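2 min read

1/ I spent the fall learning plant medicine in Pasau, a river village you reach by truck and then on foot. A few notes, mostly for the people who asked how the training works.

2/ There is no course and no certificate. You ask one of the older healers if you can walk with them. If they say yes, you show up at 5 in the morning and carry the bag.

3/ For the first month I wasn't allowed to pick anything. I learned bark by smell and leaves by the underside. My teacher knows more than 100 plants by name and uses 15 of them most weeks.

4/ Most of what people come in for is ordinary. Coughs, bad stomachs, rashes, sore backs, babies who won't sleep. Anything with a high fever gets sent down to the clinic the same day. She is strict on that.

5/ Bark is only taken from the side of the tree that gets morning sun, and never twice in a year from the same tree. Some of the trees close to the village have been stripped by buyers, so the walk is longer than it was when she started.

6/ Dried root sells for 65 a bag at the Wednesday market in Clenthorpe. The healers see very little of that.

7/ The Closeo garden is trying to fix part of this. They have 3000 seedlings under shade cloth and give them to any household that will plant them. I helped with watering and potting up. The vines do well. The slow hardwoods mostly don't, and they are still working out the soil.

8/ I'm home now and writing up my notebooks. I won't post recipes or doses, because I was asked not to. Happy to answer questions on travel, language or what to pack.

9/ Next thread will be on teas, probably in November.

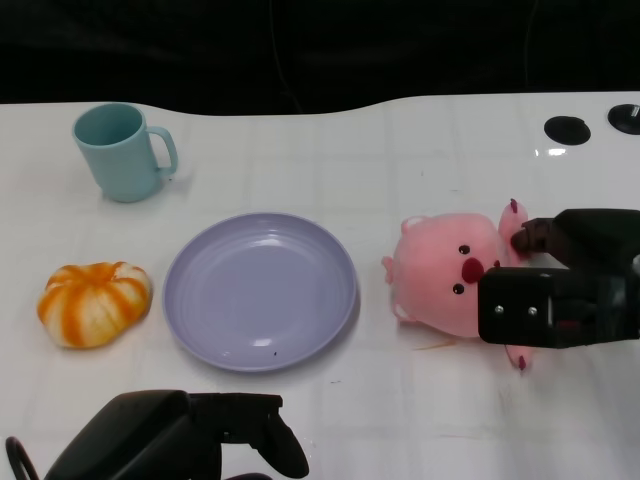 Blue mug, lavender plate and a little striped pumpkin.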